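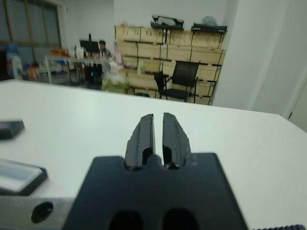 2 min read

Is a 1000 thread count sheet set worth it, or is the number made up?

Asked by wren_k in Home & Bedding

The Lesel outlet by me has 1000 thread count queen sets marked down to $40. My old ones were plain percale and lasted 12 years. The label says "cotton rich" and gives no percentage. The clerk told me higher is always softer and lasts longer. I have doubts. Has anyone washed these more than a couple of times?

3 answers

Walter Arango
I wouldn't. You can only fit so many threads into an inch of cloth. To get to a number like that, mills twist thin strands together and count every strand. The cloth comes out heavy and it sleeps hot. "Cotton rich" usually means there's polyester in it, and if the share were flattering they'd print it. Look for long staple cotton, a plain weave and a count somewhere in the low hundreds. Hold one layer up to a window in the store. If you see a lot of light and uneven lines, put it back.

tuesday_mop
I love mine!! So silky. Got them in April, though I've only had them on the guest bed.

dpruitt
Had a Sedgwick set with the same claim on the package. Pilled where my feet go, and the fitted sheet popped off one corner every night. Check the pocket depth before you buy anything, mattress toppers eat up more than you'd think. Also ask if you can return them after washing. Mine said no, in very small print.

Was this page helpful? Yes / No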